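Carpet tiles in a workshop, yes or no?
Forum > Sheds, Garages and Work Rooms > Floors

borkcombe_shed
Hello all. I am moving my work into a room behind the house which has a bare concrete floor, 18 square metres. In winter it is very cold for the feet. My neighbour says to put carpet tiles, because he has 113 of them left from an office and he wants them gone. The colour is dark grey. Other people tell me carpet in a workshop is a crime. I do mostly small repairs, some soldering, a little bit of wood. What is your experience? English is my third language so please excuse the mistakes.

tinlid
Don't do it. Sawdust goes in and never comes out. I had carpet in my garage for two years and when I pulled it up the underside was like a sandpit. Paint the concrete and buy good boots.

evis_and_sons
I disagree with tinlid. It depends on the wood. If you cut outside and only assemble inside, carpet is fine. Mine has been down since we opened and I vacuum it every evening at 6. The best thing is that when you drop a small screw it stays where it fell. On painted concrete it runs under the cupboard.

tinlid
And how do you find a 2 mm screw in dark carpet?

evis_and_sons
With a magnet on a stick, same as you.

mac_tiles
Please check first if the concrete is damp. Tape a square of clear plastic to the floor, all four edges, and leave it until the next day. If there is water under the plastic, no carpet of any kind. I learned this in a rented unit where the tiles came up with black spots, and the smell stayed in my clothes.

borkcombe_shed
Thank you, I did the plastic test in two corners and both were dry. I should say also that I am not sure about the colour. My wife thinks dark grey will make the room look like a cave. There is only one window, to the south, and here in Australia this is the bad side.

evis_and_sons
Dark is good, it hides the marks. I would not worry about the cave, paint the walls white and hang a second light.
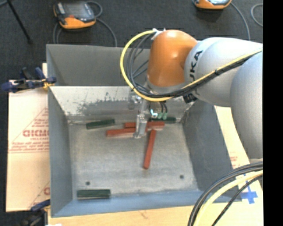

Charcoal carpet behind the grey bin. This is the kind of dark I mean.

borkcombe_shed
That helps, thank you. It is darker than my neighbour's tiles, I think, but I like it.

tinlid
Fine for looks. You still have not said anything about soldering. One drop of hot solder and you have a hole.

mac_tiles
For this you put a rubber mat under the bench, and it is also softer to stand on. Mine is 900 mm wide and I never needed more. With tiles you can also change one piece if you burn it, so keep a few spare ones in a cupboard. With a full roll of carpet you cannot do this.

kolusfan
Does anybody glue them? I used the Kolus double-sided tape and after one summer it was soup.

mac_tiles
No glue for me. Only the first row along the door, with a pressure-sensitive adhesive, and the others are held by the walls. Begin in the centre of the room, not at a wall, because no wall is straight.

tinlid
On this we agree. Start in the centre.

borkcombe_shed
I will take the tiles, then. The saw stays outside under the roof, and I will buy a mat for the bench. If it becomes a sandpit, tinlid may come and laugh. I plan to lay them in August, when my feet are the coldest. Does the arrow on the back of the tile have to point always in the same direction?

evis_and_sons
Same direction gives a flat look. Turn every second one by a quarter and you get a chessboard. I prefer the chessboard.

tinlid
Same direction. Please.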